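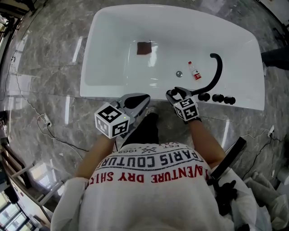
Tub job, two hand-held grippers over the rim.

Chores working group – minutes
September 11, 2018
Present: Ruth Condori (chair), Arnulfo Huanca (notes). Onel sent apologies.

1. Last minutes ok. Typo in item 4 fixed.

2. Bathroom chores. Long talk on tubs. Ruth – can a machine clean one unattended yet? Arnulfo says no, not close. Picking up a small bottle fine, wiping round a drain or under a spout is where it gets hard. Glossy white surfaces also a worry for the cameras. Ruth less gloomy, wants tub kept on the list.

3. Shop floor. Cavstead asking agian about shelf restocking. More than 6 months off in Arnulfo's view. Ruth to call them.

4. Budget. 1253 left on the Zapata line. No objection to spending it on finger pads.

Actions: AH – write up wiping task, 2 pages max. RC – Cavstead, and chase Ollis for the August invoice.

Next meeting tbc, same romo.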